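About Hestau

Hestau is a school of handwriting and brush lettering. We teach adults and older teenagers in evening and weekend classes, and we run a small shop that sells paper, ink and brushes by mail.

The school opened in October 2018 with one room, 2 teachers and a beginners' course in italic. We now offer courses in italic, copperplate, Chinese brush calligraphy and everyday handwriting. The last of these is still the one most people sign up for. Many come because they have to write on whiteboards or fill in forms at work and want to be easier to read.

A beginners' course lasts ten weeks. Classes are kept small so that the teacher can sit down with each student at least once in a session. We lend pens and brushes for the first three weeks. After that students buy their own, from us or from anyone else. Paper and ink are included in the fee.

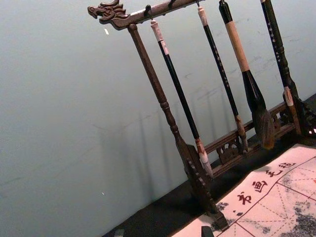

Carved brush rack with dragon head

Almost 1384 people have taken a course with us so far. We do not give grades or hold exams. Students who finish a course get a folder with their own work in it, first page to last, and most find that more useful than a certificate.

The shop grew out of the classes. Students kept asking where to get the practice paper, so we began ordering extra. It now lists 130 items. The ruled pads are made for us by Pešek, a family printer, on 114 gsm stock that holds up well to wet ink. Our bottled inks come from Darkon. Orders are packed twice a week - please allow a few extra days in January, when new courses start.

We also take on a limited amount of lettering work, mainly envelopes, place cards and name lists. Prices depend on the number of words and the script, and we ask for three weeks' notice.

The school is closed in August. The shop stays open, but letters and emails may take longer to answer.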